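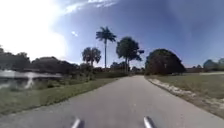

Edging a paved path, the quick way

Posted Sep 10, 2025 by Fadime Tuncer

Got the path by the water done again this morning so writing it down while my hands still hurt. People keep asking how long it takes and what to buy. You don't need to buy much.

This is for a narrow asphalt path with grass on both sides. Works on concrete too. Not for gravel, gravel is its own headache.

What you need

Half-moon edger, the kind you step on. Mine's a Handness, handle's been replaced once.
Flat spade.
Stiff push broom.
Wheelbarrow or a tarp.
Gloves, hat, water. Palms give you next to no shade at midday, don't count on them.

Optional: a powered edger. I borrowed the Akyol one from Stavros and it's fine on the straight runs. Throws grit though. Wear glasses.

When to do it

Day or two after rain. Ground gives but doesn't smear. Bone dry and you'll be jumping on the edger like a kid on a pogo stick. If the grass has gone tan and crunchy, water the strip the night before.

Start early. Low sun shows you where the real edge is.

Step 1. Find the edge

Old asphalt doesn't have a crisp side, it sort of crumbles off into the turf. Scrape with the spade every few feet until you hit the solid part. That's your line. Don't trust the grass line, it lies by a couple of inches in some spots.

Step 2. Cut

Blade straight down, flat side against the path. Step, rock, lift, move over half a blade width. Overlap your cuts or you'll leave little tabs that have to be torn out by hand later.

Do one whole side before you cross over. I used to zigzag. Waste of time.

Go about two inches deep. Deeper and you get a trench that catches ankles and bike tires.

Step 3. Lift the strips

Slide the spade under at a shallow angle and peel. Good sod comes up in long pieces, keep those for bare patches. Crumbly bits go in the barrow.

On a side that slopes down to water, work from the path and pull everything toward you. Do NOT kick the scraps downhill. Loose dirt washes in with the first storm and then you've got mud and weeds where you don't want either.

Step 4. Roots

Big dense trees near the path will have sent something your way. Thin roots, cut clean with the spade. Anything thicker than a thumb, leave it and call somebody who knows trees. Tadeusz chopped one in May and I'm still hearing about it.

Step 5. Sweep

Sweep away from the water, allways. Broom first, blower second if you must. Get the grit off the middle too, that's what people slip on.

Step 6. Trim whats left

Quick pass with a string trimmer held on its side. Keep it off tree trunks and keep it off the hedge. If the hedge is leaning over the path, clip that back before you sweep and save yourself doing it twice.

How long

I do 30 feet, break, 30 feet, break. First time is slow. After that you're only tidying, and it goes quick if you don't let it get away from you. Twice a year keeps mine decent.

Things that went wrong for me

Cut on a hot afternoon. Never again.
Left piles on the grass overnight, yellow spots for weeks.
Put weedkiller along the edge once. Don't, not near water. Just cut.

Barbara wants to know about plastic edging strip. Tried the Prasen stuff, it heaved up in one season and the mower ate it. Bare cut edge is fine.

Will add a bit on filling the crumbly spots when I get to them.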